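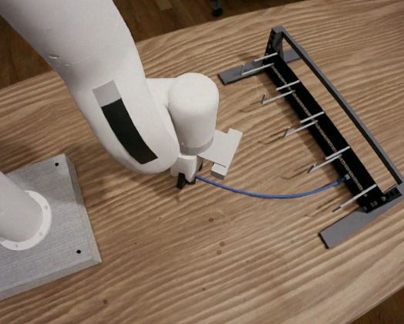

Yesenia Magaña keeps a spreadsheet with one line for every cable her group has routed in simulation. It passed 1693 lines on Sun 2 November, and she expects to reach 4000 before anyone trains the next version of the model.

Magaña runs data collection at Primari, a small company in Collham that writes control software for robot arms. The work is narrow. An arm takes hold of one end of a cable and guides it along a rack, and a learning system studies the recorded examples until it can do the same. For now all of it takes place in simulation, with a person steering the arm.

"People ask me what the clever part is," she said. "Most of my day is watching somebody move a cable and deciding if I want the model to see it."

She came to the job from Vivetti, where she tested wiring for commercial ovens. Reiko Minami, who builds the simulated rooms, was already at Primari. The two share a desk and disagree on a fair number of things, one of them being how much furniture a scene needs. Minami likes a room with a floor, a wall and things on the wall. Magaña would have settled for the table.

"I lost that one," Magaña said. "Reiko's point was that a model trained on a blank background gets used to a blank background. In July we ran some tests with the walls stripped out and then put back, and the results dropped. So the walls stayed."

Each recording is called a take. The operator sits at a screen with a hand controller and can switch between views of the same table. From overhead it is easy to follow the cable but hard to judge height. From the front, the rack hides part of the gripper, and new operators tend to dislike it.

"Iker hated the front view for his first week," she said. "He kept lifting the arm to see where the fingers were. You could pick out his takes just from that."

Iker Tejada is one of the two regular operators. The other is Brisa Alvarado. Magaña wants both of them on every task, as their habits are different. Alvarado goes slowly and stops before she changes direction. Tejada works in one long motion and corrects as he goes.

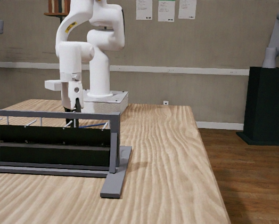
The arm at the cable rack, with the fingers behind the top bar.

I asked what gets a take thrown out. She said a dropped cable is no problem if the operator picks it up again and carries on, and she would like more of those. What she removes are takes where the physics misbehaves, such as a cable passing through a peg, and takes where the operator has plainly forgotten the goal.

"There was one batch of 26 that all had to go," she said. "The cable was set too stiff. It moved like a piece of wire. Brisa noticed at the end of the afternoon, and I should have noticed in the morning."

Stiffness is now checked before each session. So is the starting position of the rack, which is shifted and turned a little between takes so that the model does not simply memorize one path. Magaña would like to vary the pegs as well, but changing them means a new rack model from Minami, and that takes time.

She is careful about what the numbers mean. The current model was trained on an earlier, smaller set, and she would not give me a success rate for it. She said the last one she gave out was repeated in a meeting at Maldonado, the customer paying for the project, without any mention that it applied to a single rack position.

"They're reasonable people," she said. "They heard a number and wrote it down. I would have too."

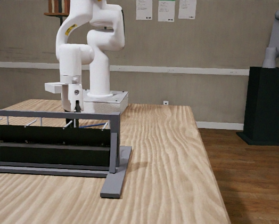 Moving to real cable

The next stage is a physical cell at the Maldonado plant. Ezequiel Manríquez is in charge of it on the customer's side, and he and Magaña talk every week. He has asked for a cell that his own technicians can use to record takes, without anyone from Primari in the building.

Magaña thinks this is a good idea and also expects it to be slow. Her operators needed 9 sessions each before she kept most of what they recorded, and they had a reset button. On a real rack somebody has to walk over and put the cable back.

"In simulation a bad take costs me a minute," she said. "Over there it's a minute plus the walk plus finding out who moved the rack."

She does not plan to discard the simulated takes once real ones come in. The plan is to train on both, with the real ones counted more heavily, and to keep adding simulated takes for cases that are awkward to set up by hand. She has a list of those. The first item is a cable that starts out caught under the foot of the rack.

Alvarado is recording that one next week.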